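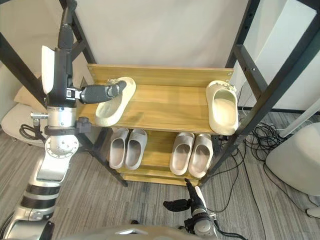
Sornness two-tier shoe rack cleared for Ernlow entryways

The Ernlow housing office will place a two-tier shoe rack in each of its 196 apartments, starting in January with the units on Villanueva Street. The model is the open-front rack from Sornness, with light wood shelves on a black metal frame. A raised board runs along the back of the upper shelf, and a wooden crossbar closes the base.

The rack is 60 cm wide. Slides and other flat shoes go on the lower shelf in pairs, toes to the back, so that the open heels face the room. The upper shelf is meant for the pair in daily use. Tall boots do not fit under it and should be kept in the hall closet.

Ernlow has ordered over 400 racks in total - the rest go to two buildings that open later in the year. Each rack ships flat and is put together on site. Frame screws are to be checked again after the first month, as the posts can settle on carpet.

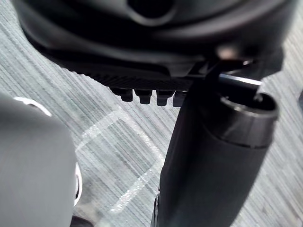

Black molded plastic with a ribbed strip, a slender metal rod and a cylinder, in close view.

Tenants who already own a rack may decline the new one in writing. Old racks can be left at the loading door on Thursday mornings. Shoes left in shared hallways will still be removed under the present fire rules, with 52 pairs collected in the last round.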